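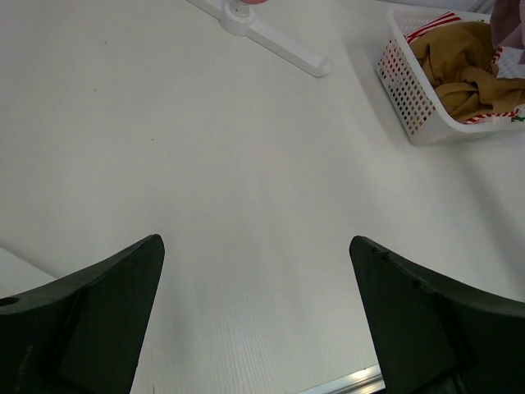

Toreton has opened a furniture showroom at Larkbridge, with 18 work tables on display and room for visitors to try them at their own pace. The range is made for small workshops, craft rooms and shared offices. Among the pieces is a broad, flat table with a matt white top, shown with a glossy white stand on it. Other sizes can be ordered at the desk.

Radoslava Sokol, who manages the showroom, said: "People want to lean on a table before they buy it. Now they can."

The Mikton and Kobori ranges will follow in May — prices are still to be set. The showroom covers some 3169 square feet and has parking for 8 cars. Doors open at 10am. Trade buyers should ring ahead to book a visit.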